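Subject: Re: [carketti-users] Arm stops mid-task on the mattress job
Date: 5 February 2019

An earlier message to this list said:

> We get a stop on the mattress routine after 8 cycles or so. The log gives
> code 303, wrist force limit, and the arm holds position until reset. Is
> this a hand fault or a planner fault?

Planner, in our case. We run the Murkside bedroom setup and had the same code in September. The hand was swapped and the fault came back on the next run.

When one hand presses on the mattress top, the fabric gives and the controller keeps driving down to the taught height. The force climbs slowly, the filter hides it, and the limit trips late. By then the torso is already leaning over the corner and a plain power cut lets it sag. Do not use the wall switch to clear a 303.

Our station, arm down, and at the mattress with the blue-handled tool: 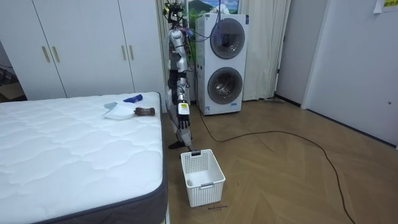
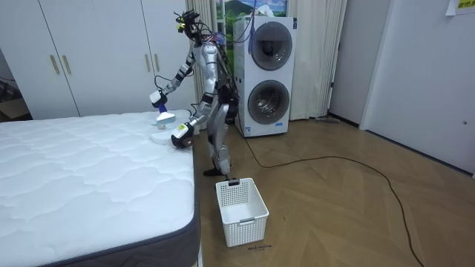 What we changed

1. Contact height is now measured at the start of each run. The taught value was 18 mm too low for our mattress.

2. Wrist limit lowered to 31 N, filter shortened. It stops earlier, with less lean.

3. Recovery goes in a fixed order – tool hand up first, then the pressing hand, then the torso. Moving the torso first put load on the wrist again.

4. Floor check before power on. The black cable must lie clear of the feet along its whole length, including the part by the washer-dryer.

The Rebane build of the planner still has the old filter value as its default. Check it after every update. I can post our Plomadero config file if the list accepts attachments.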